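Ruppert fund, June update, short one

Elaine, quick status before your 3 pm call. Draft two of the Tulla novel is in, 97 pages cut since the spring version. Zinhle Buthelezi agreed to lose the second narrator, book is a lot better for it. Ending still open. Aleksi has read up to page 60 of the translation sample and wants the sister's letters left in Finnish, we're discussing.

Money: three payments out, all on the budjet line. Cover fee not yet invoiced.

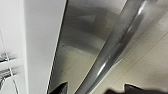
Late: copyedit, by two weeks. Maricruz takes it over from Solange, same rate. Blurbs, none so far. Need from you: a yes on the longer print run, and teh logo file for the copyright page.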